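The Remote Ate My Evening

My apartment has one television and, at last count, enough ways of putting a movie on it to staff a small airline. There is the television's own menu, which takes its time. There is a streaming stick, bought when the menu got slow. There is a box from Torel, bought when the stick got slow. And there is my phone, which can send almost anything to the big screen as long as I don't touch it, answer it or walk into the kitchen with it.

I blame the wires. For years I ran a cable from my laptop to the TV, across the rug and under the coffee table, and it worked every time. It was ugly, and I once brought down a full bowl of popcorn with my ankle, but the picture showed up. Then everyone I knew went wireless, and I was ashamed of my cable, and I put it in a drawer.

The Torel box cost me 110 dollars, and setting it up took the better part of an evening. First it wanted the Wi-Fi password, which I entered with an arrow pad, one letter at a time, capital letters on a separate screen. Then it wanted an update. Then it wanted me to visit a web page on another device and type in a code, which expired while I was looking for my glasses. By the time the home screen appeared it was eleven at night, and the home screen was mostly an ad for a show about people who bake under pressure. 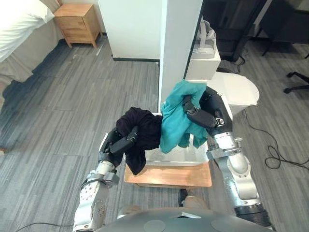
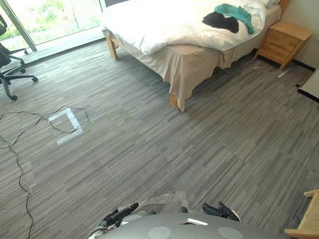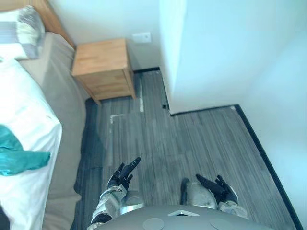
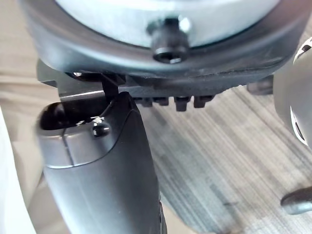
The bedroom was my next mistake. I had decided that if one room could be wireless, so could the other, and I ordered a small projector from Suvia on the promise that it would mirror my laptop onto any pale surface. Pale surfaces I had. What I lacked was a decent spot to put the thing. A wooden nightstand beside the bed, like the one in the second picture, is the obvious perch, and it would be fine if you wanted to watch movies on the side of your own head. I ended up balancing the projector on a stack of cookbooks on the dresser, where the fan noise covered only the quiet dialogue.

Mirroring is a nice word for what happens next. The laptop looks for the projector. The projector looks for the laptop. Each reports that the other can't be found, though they are close enough to share a blanket. When they do connect, the sound arrives a beat behind the lips, so that every thriller plays like a badly dubbed one. I learned to like this in the foreign films, where I was reading anyway.

The fix, according to the forums, is to move your router. I moved my router. I moved it to the hallway, then to the top of the refrigerator, and finally I bought a Khurana extender with four antennas and the general look of a beetle on its back. It helped. It also gave me a second network with nearly the same name as the first, and my devices now split into two camps that refuse to speak.

Then there is the matter of finding something to watch. I pay for Ullov, which claims a catalog of 1460 movies, and my watch list holds almost 400 of them. I have seen perhaps a dozen. The rest are the movies of a better person, someone who'd sit down after dinner to a three-hour restoration with subtitles. I scroll past them with respect and put on the bakers.

I did try one voice remote. I asked it for a western and it turned on closed captions in Portuguese.

Last April the Wi-Fi went out for a whole weekend, and I dug the old cable out of the drawer. It was tangled up with two phone chargers and something that belongs to a camera I no longer own. I plugged one end into the laptop and the other into the TV. The picture came up before I had sat down, with the sound in the right place. I watched a whole movie, start to finish, and got up only once, stepping very high over the rug.

The Torel box is still under the television. It wants an update.

Contact the editors | Copyright, all rights reserved | Back to top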